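# When the fingers would not open

Ronja Torvik leads the laundry work at Closotix. In February one of her grippers closed on a work shirt and stayed closed, with the thumb of a colleague between the fingers. She agreed to talk to me about it for our newsletter.

"First I must say that Khải was fine," she says. "He had a red mark and he was angry, but the skin was not broken."

Khải Võ was collecting grasps on garments that day, and the fault came at grasp number 1000. The software stopped answering and the motor kept its last command, to close. The stop button cut the power, as it should. But the drive has a gear which cannot be turned back by hand, so without power the fingers stayed where they were.

"We had all thought that stop means safe," Torvik says. "For an arm, yes. For a gripper which is holding somebody, stop means that it continues to hold."

It took 12 minutes to free him. Kenneth Pangilinan had to find a hex key and loosen one finger at its joint – the key was in another building.

I ask her if the soft fingers did not help. She thinks for some time. "They helped the skin. They did not help us to think. Because they are rubbery, people put their hands near them."

The task itself has not changed. The fingers come down on a garment in a loose heap on the bed, bend inward and press their tips together in the cloth.

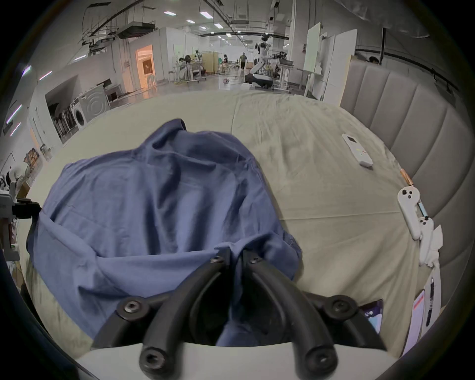

## What is different now

The controller opens the fingers by itself if it hears nothing from the software. Each station has its own hex key, on a cord. New people practise the release before their first grasp, and Pangilinan signs for it.

Torvik is still not satisfied with the gear. A drive that can be pushed open by hand has been ordered from Katthorpe, and she wants 2000 test cycles on it before anybody uses it near people.

"Khải asked if he may do the first one," she says. "I said he may do the second."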